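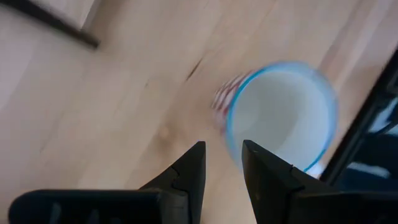 Subject: Re: [crockery] Blue-rimmed cups, worth the money?

On the Palow list, a member wrote:
> Picked up 7 of the Miromano cups, white inside with
> a blue rim, for 34 all in. Seller swears the rim color
> is fired under the glaze and will never wear off.
> Should I go back for the rest of the box?

I'd hold off. "Never" is a big word from someone with a box to get rid of. I have used a blue-rimmed cup every morning since December, and I still couldn't tell you whether the color is under the glaze or on top of it. Neither can a seller, by looking.

Run a fingernail from the white over the blue. If you feel a step, I would doubt the story – though no step doesn't prove much either.

As for the Bukhari catalog, people keep quoting item 1643 as if it settles the matter. It lists a cup with a blue rim. So do plenty of catalogs. The Nukov one has pages of them.

Were yours marked on the base? And did the seller let you put one through a dishwasher, or just talk about it?

I'd keep the seven, use two of them hard until spring, and leave the box where it is.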